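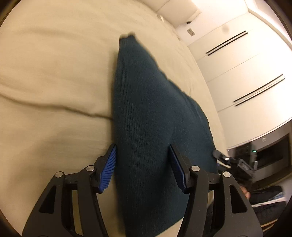

*Teal knitted cushion on a cream duvet cover.*

## Week 2: Printmaking and the Artist's Edition

Reading for this week: chapter 3 of the course reader, plus the short essay by Rafail Chrysikopoulos on the Liapis workshop. The slides are in the shared folder, dated 2024-01-17.

### What an edition is

An edition is the set of prints pulled from one matrix (a plate, block, stone or screen) and approved by the artist. The artist decides the size before or during printing. Each print is then signed and numbered in pencil, usually below the image. A print marked 12/48 is number 12 in an edition of 48. The number does not tell you the order of printing. Sheets are often stacked to dry and numbered later.

Terms to know:

- **Artist's proof (A/P):** a print outside the numbered edition, kept by the artist.
- **Printer's proof (P/P):** given to the printer.
- **State:** a version of the image at one stage of work on the plate. Any change to the plate makes a new state.
- **Bon à tirer:** the approved proof that the rest of the edition has to match.
- **Cancellation:** marking the plate so that no further prints can pass as part of the edition.

### Case study: Senad Pavlović

Pavlović trained as a sign painter and came to etching in his thirties. His first prints were made at the Liapis workshop, where he learned aquatint from the older printers. Most of the early plates show harbor buildings with very few figures. The blacks are dense and the middle tones are kept narrow.

He later moved to Druradthorpe and began the series called *Walari*. It is printed from woodblocks in up to 11 colors, each with its own block. The edges are left slightly out of line, so a thin strip of bare paper shows between one color and the next. Critics first took this for poor registration. Chrysikopoulos argues that it was planned, and points to the pencil guides on the working proofs.

The Tredano collection holds 270 of his prints and 855 drawings. The drawings matter for us mainly in the *Walari* years, when he traced each composition several times before cutting. Compare the tracings on slides 9 to 14. The horizon drops a little in each one.

### Dating the prints

Pavlović signed everything but rarely wrote a year. Three kinds of evidence are used:

1. Paper. He changed suppliers twice, and the watermarks differ.
2. Signature. The accent on the last letter disappears in the later work.
3. Workshop ledgers. These list 1,496 sheets, including rejected ones, but give titles only in shortened form.

The ledgers and the watermarks disagree for the harbor plates. Chrysikopoulos follows the ledgers. The reader follows the watermarks. Be ready to say which you find stronger.

### For the next class

Choose one print from the slides and write a catalog entry for it: title, medium, sheet size, edition, signature, condition, and one paragraph of comment. Keep the comment under 200 words. Drafts are returned in February.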